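Hidside Child Injury News Set, version 11

Short news reports on accidental injuries to young children at home, in cars and near water. Each record is one report, with the source outlet, the month of publication and a coded cause. The set holds 1246 records, of which 901 have a confirmed age for the child.

Causes follow the Walturden code list (16 codes). Window falls and furniture tip-overs have separate codes - earlier versions merged them.

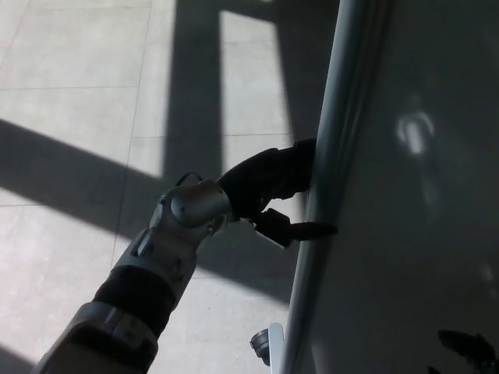
Names and street addresses were removed by the Negi filter and then checked by hand. Ages under two are given in months. Reports that cover several incidents are split, one record per incident, and share a report_id.

Known gaps: rural outlets are thin, and April is overcounted in the pool drowning code.

Maintained by Flimel. Last updated January 31, 2025.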